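Repair Before Replacement: The Menell Service Center Marks Its First Year
Sun 24 March

The Menell Service Center opened last February with a clear task: to keep household appliances in Busau homes for longer. In its first twelve months it accepted 959 items, from washing machines to radios, and returned most of them to their owners. The center's director spoke with us about the year.

"We planned for 50 requests a month and passed that figure in the second week," the director said. "Residents had been storing broken machines in garages and basements for years. They wanted a place to bring them."

The center is funded jointly by the town and Kalogeropoulos, a regional parts supplier, under a program named Plarkasano. Residents pay for parts and a fixed labor charge. The director described the charge as the hardest decision of the year. "If it is too high, people buy new. If it is too low, we cannot keep trained staff."
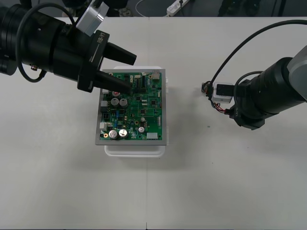
Training remains a concern. The center employs 4 full-time technicians, and two positions were vacant for most of the summer. "Schools in the region still teach repair, but enrollment is small," the director said. "We have begun to offer paid placements, and the first group starts this fall."

Asked about manufacturers, the director was measured. Some now supply manuals on request – others do not reply. The center has asked the town to favor products with available parts in its own purchasing.

The target for the coming year is 1,000 items. Evening drop-off hours will be added on Tuesdays, and requests may be made by telephone or at the front desk.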